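From: Aurelia Ammann
Date: 4/2/22
Subject: Re: [arm-users] Tudon stopped mid-reach again

Nimal Gamage wrote:
> Error 167 again, arm parked up high and sulking.
> Did anyone change the speed limit after the last one?

No, the speed limit is where you left it. I went through the log and the wrist faulted 10 seconds into the reach, same joint as before. My money is on the knit cover bunching up and dragging on the wrist – the manual, naturally, recommends "a suitable cover" and leaves it there.

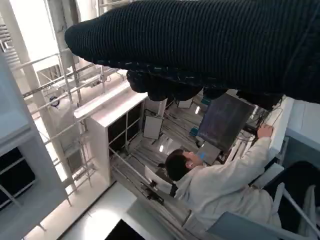 Wrist camera view, ribbed cover at the top, lab coat lower right.

Please don't clear 167 from the keyboard while someone is within reach. Heino B. did that in June and got a free haircut estimate. Hit the stop first, then reset.

Ilze has a shorter cover on order from Mockus.

Aurelia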